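Shared Workshop Arm: Progress Report to the Zarnville Makers' Fund
Prepared by Iwona Żak, March 2018

14 shares | 3 comments

The short version is that the arm picks up blocks, and we are having a great time with it! When you approved the grant last October we had a bare table and a lot of opinions. Since then the arm has been bolted down, the control box is wired, and Roman Sadowski has rewritten the motion code twice (the second version is the one we kept, and it's a lot easier to read). Of the 2000 dollars you gave us we have spent most on the gripper and cabling, and Lucyna Adamczyk is sending the receipts separately.

The wrist camera went on next. It took longer than planned, mainly thanks to a bracket that had to be printed four times before it stopped rattling.

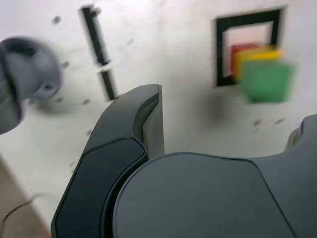

We also moved the software over to Maner, the little scheduling program Valentin Chevalier wrote for his own lathe. It keeps a log of every move, so when a run goes wrong we can open the file and see which step it was on. In the last month we logged 216 runs. More than 20 failed in the first week, nearly all from one bad offset between the camera and the gripper, and Roman tracked it down in an evening. The failures we get now are smaller and more interesting, mostly a block turned a few degrees from where the arm thinks it is. 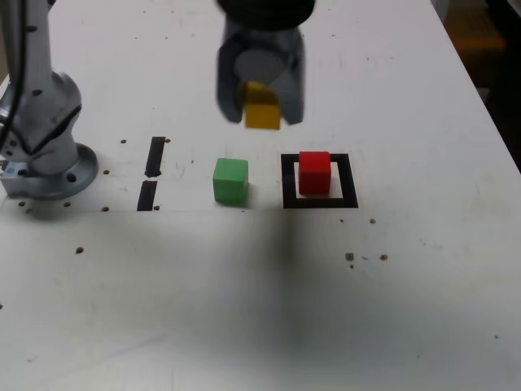 Stacking is the part we promised you, and it's where the time is going. We settled on one routine and stuck with it, so that one person's numbers can be compared with another's. The colors are easy for everyone to call out across the room: red in the black square, green out on the open table, yellow up in the gripper. Wojciech Kalinowski wants a mixed set of sizes after this, and I agree with him, but not before the basic routine runs a whole evening without help.

Open evenings have gone really well too. We had 18 people at the last one, including two teachers from the school on Krajewska who asked if they could bring a class. (Yes, please!)

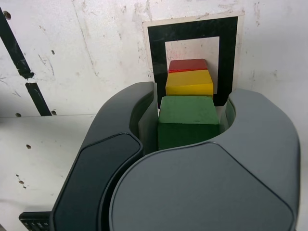 Still to do before the final report: a proper emergency stop within reach of both sides of the table, softer finger pads to try, and a written setup guide so the group in Zundov can copy the build. The guide is half drafted. We have enough money left for the stop and the pads and aren't asking for more.

Like 27 | Comment | Share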